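Fabric shaver Emach, second winter of use
Review by Mirela Marinho
June 22, 2022

I bought the Emach fabric shaver in March of last year, after one wool coat of mine started to look much older than it is. Before this I used a simple comb for pills, and before the comb I used my fingers, like everybody in my family. I write this review now, in summer, when I wash the winter clothes and put them away. It is the season when I use the shaver most.

The Emach is the larger of the two models in the shop where I bought it. It has a round metal guard with small holes, a blade that turns behind it, and a clear box that collects the fluff. There is one button and a ring that moves the guard closer to the blade or farther from it. The ring has three positions. The instructions are short and the English in them is worse than mine, but the drawings are good.

On flat wool it does very well. My coat took one evening, with two stops to empty the box, and the elbows look again like the rest of the sleeves. Cotton sweatshirts are also easy. On the cushions of our sofa I was less happy, because the fabric there is thick and the pills come back after a few weeks. I don't blame the machine for this.

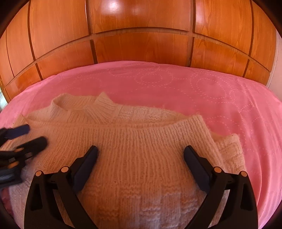
Fuzzy yarn is the more difficult case, and many reviews say nothing of it. With a brushed or hairy yarn you don't want a clean surface, you want only the hard little balls to go away. If you press, you cut the soft hair also, and then one place looks bald. I use the highest position of the ring and I let the guard almost float. A sweater like the peach one, with a high ribbed collar and a body that changes between vertical ribs and horizontal ridges, needs more patience than a plain one. The ridges stand up and the blade finds them first. I go along the ribs, never across, and at the collar I put two fingers inside to keep it flat. For the horizontal parts I turn the garment and not my wrist.

Always lay the garment on something firm. I have a folded towel on the ironing board for this. My friend Ga-eun So does hers on her knee, and she has a small hole in a cardigan to show for it.

The battery is the weak side. When it was new I could work on a coat and a scarf with one charge. Now it is enough for the coat, and near the end the blade turns slower and begins to pull instead of cutting. When you hear the sound go lower, stop. The charging cable is short, and you can't use the machine while it is connected, which I find strange for something with this price.

Cleaning takes a minute. The guard turns off to the left, and there is a small brush in the package. I lost the brush the first month and I use an old toothbrush, no difference. Fluff goes also under the blade, so lift the blade too, not only the guard.

I compared it with the Warnora, which belongs to my sister. The Warnora is lighter and more quiet, and it has a smaller head that goes better around buttons and cuffs. But the box is tiny and opens by itself if you hold it upside down. For socks and gloves I would choose the Warnora. For coats and blankets, the Emach.

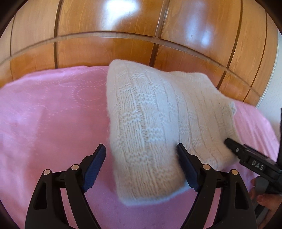 Can I use the shaver on a garment that is still a little damp?
Wait until it is fully dry. Damp fibers lie flat and stick to the guard, so the blade misses the pills, and the wet fluff makes a paste in the box that is hard to take out.

One replacement blade came in the package and I changed it after 11 months. More blades are sold in a set of 2, and the shop ordered mine without a problem. The new blade made a bigger difference than I expected, so maybe I should have changed it earlier.

What I like:
The large head, the ring with clear positions, the box that is easy to see and to empty.

What I don't like:
The short cable, the battery after one year, no cover for the guard when you travel.

I would buy it again for wool coats. If most of your clothes are soft and hairy knits, try first with a comb, and use the shaver only on the places where the arm rubs against the body.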